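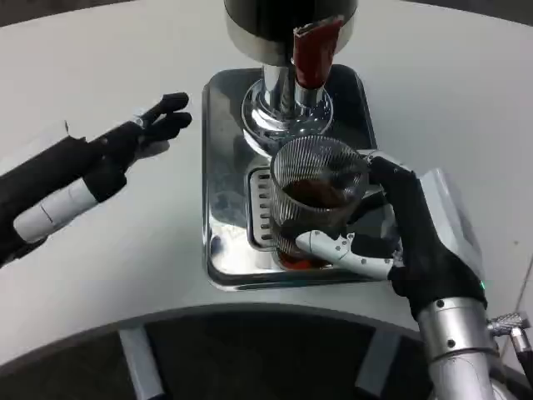
How do I get the film off the drip tray of a countertop drink dispenser? It's stainless steel, polished like a mirror, and it looked great for the first week. Now there is a grayish film all over it and sticky rings near the grate. I wipe it with a damp cloth at closing and the film is back when it dries. We pour coffee and cola from the same counter, so the tray gets a bit of everything.

Posted by Clémence Hamel

**Rivstead**

The film is dried sugar and hard water, and a damp cloth only moves it around. Wash the tray with hot water and a few drops of dish soap, rinse it twice, then dry it right away with a clean microfiber cloth. If it still looks cloudy after that, mix one part white vinegar with two parts water, wipe it on, leave it for 2 minutes and rinse it off completely. Don't let vinegar sit on polished steel longer than it has to.

What I do each day:

- Lift the grate out and soak it in the sink while you do the rest. Most of the syrup is in the slots and under the edges.
- Pour out whatever is in the tray before you wipe. If yours is fixed to the counter, use a sponge to soak it up.
- Wipe along the raised rim with a corner of the cloth. A brown line builds up there if you skip it.
- Dry everything before the grate goes back in.

For the slots, an old soft toothbrush works. Go in the direction of the slits. Don't use steel wool or the green side of a kitchen sponge on a mirror finish. I did that on our old one and the scratches never came out.

**Boltix**

Use glass cleaner.

**Nudico**

Glass cleaner will take off fingerprints but it won't do much for syrup, and I wouldn't spray it anywhere near the spout. Put it on the cloth if you use it at all.

I agree with most of what Rivstead wrote. I would add that the tray often gets blamed for what the spout is doing. If the spout keeps dripping after a pour, you get a new ring every time, however well you clean. Put a dry paper towel under it at night and look at it in the morning. If there is a spot, the seal probably needs replacing. Mine took 26 minutes to change, most of it spent looking for the right screwdriver. Check the manual for your model first, and unplug the machine.

Also clean the outside of the spout tip. We use a cloth wrung out in warm water, once after lunch and once at closing.

For drying I keep a separate stack of cloths that never touch grease. One greasy cloth will streak a polished tray and you'll think it's the water again. Wash them without fabric softener.

If your water is very hard, do the final rinse with distilled. Ours tested at roughly 300 parts per million in May and tap water left spots even when I dried fast. A small jug lasts us a good while, as you only need enough to wet the surface.

**Clémence Hamel**

Thank you. I did the soap wash and the vinegar tonight and the film came off, except for one patch at the back next to the base of the machine where my hand doesn't fit well. I'll try the toothbrush there. The paper towel is under the spout now.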